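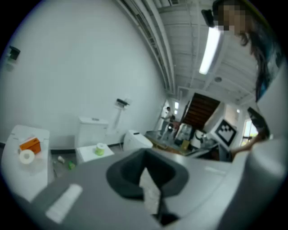

Brastik Student Robotics Project
Progress report to the Haltex Education Fund
14 Jul 2024
Prepared by Poppy Parsons, project lead

Summary

The project is on schedule except for the training of the second task, which has slipped. The grant period runs to the end of December. Spending is within budget. We are asking for one change to the equipment line, described under Budget.

What the students are doing

The club has 16 students this term. They are teaching a robot arm to do bathroom chores by recording people doing the same chores with a hand-held gripper. The first task is handling toilet paper rolls: picking one up from a cabinet or a small table, turning it the right way, and setting it where it belongs. The second task is picking up things left on the floor, such as small bottles and crumpled paper.

Students work in pairs. One holds the gripper and the other resets the objects and keeps the log. Pairs switch after each set. Every recording gets a line in the log with the task, the starting position of the roll, and whether the student thought it should be kept.

Progress since the last report

We now have over 4,000 recordings of the first task. Crescencio Pacheco's group went through the log and marked the ones to drop. Most of the dropped recordings were from the first weeks, when students moved too fast or started before the gripper was fully open. The group wrote a one-page guide for new members, and the drop rate has gone down.

A first version of the training was run on the first task. In tests the arm completed 87 percent of attempts when the roll was standing upright. It did much worse with a roll lying on its side. Students think the recordings lean too heavily toward upright rolls, and the log supports this. They have changed the reset instructions so that the roll starts on its side in half of all sets.

The second task has only been recorded in small amounts. Small bottles are hard to grip when they roll, and the pairs could not agree at first on whether to approach from above or from the side. They tried both and have settled on approaching from above.

Problems

The setup had to be moved once during the term, and recordings stopped while the tracking was checked again. We also lost one set when the log and the files did not match. Files are now named before recording starts.

Budget

The Gumede gripper fingers wear out faster than we planned. We have used up the spare pairs and would like to move money from travel to equipment to buy 2 more. The total does not change. Plustel has agreed to hold its current price until we hear from you.

Next steps

Record more sideways rolls and repeat the training on the first task.
Bring the second task up to a size where training is worth trying.
Have the students write up both tasks for the December showing, with each pair responsible for one section.

Please send the decision on the equipment line to Poppy Parsons. The updated spending sheet is attached.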